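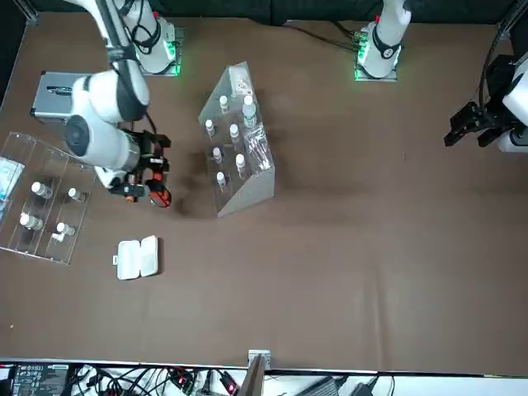 Superfície de trabalho castanha e dois braços robóticos brancos.

Pesquisar no site
Escreva aqui o que procura
Pesquisar

Projeto Cumbridge: procuram-se transcritores de registos paroquiais

O projeto Cumbridge reúne registos de batismo, casamento e óbito de famílias que emigraram entre o norte de Portugal, a Irlanda e o País Basco. As imagens dos livros já estão digitalizadas. Falta transcrever cerca de 3000 assentos e ligar os nomes entre si, para que os descendentes os possam consultar numa base pesquisável.

A participação faz-se à distância, no horário que cada pessoa preferir. Pedimos um mínimo de três horas por semana até ao fim de junho. Cada participante recebe um lote de 200 assentos e só pede o seguinte quando o primeiro estiver revisto.

Quem se pode candidatar

Pessoas maiores de 18 anos com bom domínio do português escrito e alguma prática de leitura de letra manuscrita antiga. Valoriza-se o conhecimento de latim, inglês ou basco, mas não é obrigatório. Também aceitamos candidaturas de quem só fez a árvore da própria família, desde que tenha trabalhado com assentos originais e saiba indicar as fontes.

É necessário ter computador e ligação à Internet. A transcrição é feita no Umeo, o programa usado pelo projeto, que abre no navegador e não precisa de instalação.
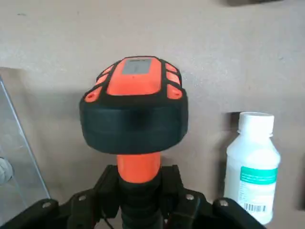
O que se pede

Transcrever o assento tal como está, sem atualizar a grafia dos nomes nem desdobrar abreviaturas duvidosas. As leituras incertas ficam entre parênteses retos. Datas, lugares, padrinhos e testemunhas têm campos próprios. O apelido Mihăilă, que surge num dos livros com várias grafias, tem uma folha de instruções à parte, tal como os topónimos do lote Bultumitz.

A revisão cabe à equipa de Oisín Coughlan, coordenador das transcrições. Os lotes devolvidos com correções devem ser entregues de novo no prazo de duas semanas.

Compensação

Pagam-se 200 euros por lote aprovado, contra recibo. O nome do transcritor consta da ficha de cada assento, salvo pedido em contrário.
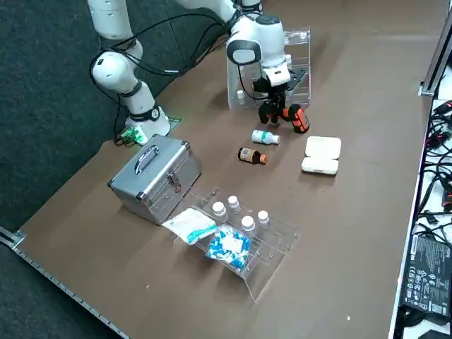
Posso escolher a paróquia dos meus antepassados?
Pode indicar uma preferência no formulário, e será tida em conta se o livro ainda não estiver atribuído.

Como se candidatar

Preencha o formulário de candidatura e junte a transcrição do assento de teste. Indique as línguas que lê e o período em que tem mais experiência. Não é preciso enviar currículo. O formulário fecha às 18h00 do último dia de junho e as respostas seguem por correio eletrónico.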